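Daltau to Vasex by bus: day trip or overnight?
Posted Sunday by railpass70

Bus takes 91 minutes each way, last return 4 p.m. Is Vasex doable in a day with the Lazarević house included? 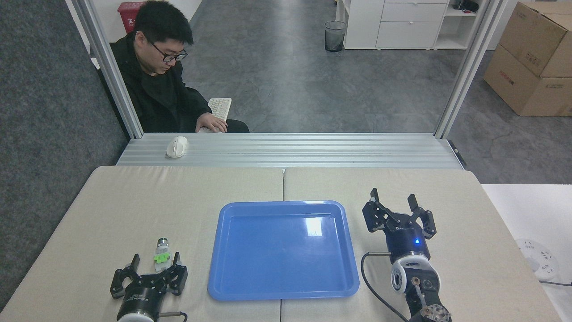 kestrel_m: Overnight. The house closes at noon and the line is long.

railpass70: Timetable shows a 6:10 out. That leaves more than 4 hours.

dunlin14: Day trip works. Skip the Pendent overlook, take the lower path.

kestrel_m: Disagree. The overlook is the better half.

Recent threads
Luggage storage in Daltau
Vasex ferry, August schedule
Route 14 stops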